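Monthly safety and hygiene check - dining room and plate return
Site: Lerkent, upper floor, common dining room
Date: 2024-05-23
Checked by: Oldřich Sýkora
Present for part of the check: Natália Vaněk (kitchen)
Marks used: OK / Fix / Watch. A comment is written only where I had something to say.

1. Floor and walkways

1.1 Floor clean and without grease: OK
1.2 Walkway between the tables and the door free: OK
1.3 Cables across the walkway: OK
1.4 Floor edge strip at the door: Fix
Comment: The strip is lifted on the left side again. It was glued in the winter and the glue did not hold. I ask for screws this time. Until it is repaired, yellow tape is over it, and the tape must be replaced when it gets dirty.

2. Tables and chairs

2.1 Tabletops clean, no chips on the edges: OK
2.2 Tables stand firm: Watch
Comment: The table nearest to the water point moves a little when you lean on it. I tightened the foot by hand, but it wants a proper key. Peter Čierny has the key in the workshop.
2.3 Chairs, legs and seats: OK
2.4 Chair covers, stains: Watch
Comment: One cover has an old coffee mark. It is not a danger, only ugly. It can wait for the washing in August.

3. Plates and trays

3.1 Plates without cracks: Fix
Comment: We went through the whole shelf, 147 plates. Of these, 2 had a crack in the rim and are taken out of use. Please do not put them back on the shelf "for fruit only", as was done last time. A cracked plate goes in the box for broken ceramic, also if the crack is very small.
3.2 Plates clean on both sides: OK
Comment: The foot ring under the plate was the weak point last month. Now it is better. Natália changed the way the plates are loaded in the machine.
3.3 Trays, rims and corners: OK
3.4 Trays dry before stacking: Watch
Comment: Three trays in the middle of the stack were wet. They stick together, and then somebody pulls hard and the stack goes over.
3.5 Carrying and setting down: Watch
Comment: Plates should be laid flat on the table or on a tray as soon as they are no longer in somebody's grip. A plate on its edge rolls easily, and our tables have a rounded edge with nothing to stop it. Keep the tray within reach before you pick up the first plate.

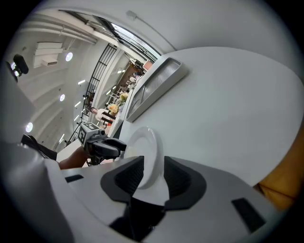

How often must the rim of a plate be checked?

Every plate is checked once a month on this list, and also each time it has been dropped or knocked, even when it looks fine. Run a dry finger slowly along the rim. If you feel a sharp place, the plate is out.

4. Lighting and windows

4.1 Round ceiling lights working: OK
4.2 Skylight, panes and seals: Watch
Comment: No water came in since the last check, but there was not much rain either. Halina Tomaszewski asked if a blind can be put there, as the sun is strong at lunch time. I pass the question on - it is not for me to decide.
4.3 Emergency light over the door: OK
Comment: Tested with the button. It stayed on for the full test.

5. Ventilation

5.1 Ceiling unit, noise and vibration: OK
5.2 Grille free of dust: Fix
Comment: Dust on the grille. Cleaning is with the firm Terkico and it is on their plan, but it was skipped. I wrote to them. The ladder must be held by a second person when they do it, and the tables under the unit must be covered.
5.3 Filter change: Watch
Comment: The manual says 3000 hours. The counter was not reset at the last change, so I cannot say how many are left. I propose to change the filter now and begin again from zero.

6. Washing area

6.1 Hot water at the tap: OK
Comment: Measured 58 °C after one minute.
6.2 Detergent closed and labeled: Fix
Comment: One bottle had no label. The smell is like the usual Amin detergent, but smell is no proof. I emptied the bottle and threw it away. Please do not fill detergent into other bottles.
6.3 Gloves available in two sizes: OK
6.4 First aid box, plasters and eye wash: Watch
Comment: Enough plasters for now. The eye wash expires in August, so it should be ordered before the summer break.

7. Open points from the last check

7.1 Broken hook by the aprons: done.
7.2 Sign for the fire extinguisher: done, but it hangs too low and is hidden when the door is open. Please move it up.
7.3 New box for broken ceramic with a lid: not done. The present box has no lid. Leonor Rocha has asked Enent for an offer and waits for the answer.

To do, with names

Edge strip at the door - Peter Čierny
Table foot - Peter Čierny
Drying of trays - Natália Vaněk
Ventilation grille and filter - Terkico, followed up by Oldřich Sýkora
Eye wash and box with lid - Leonor Rocha

Copy to the kitchen board and to the folder by the door.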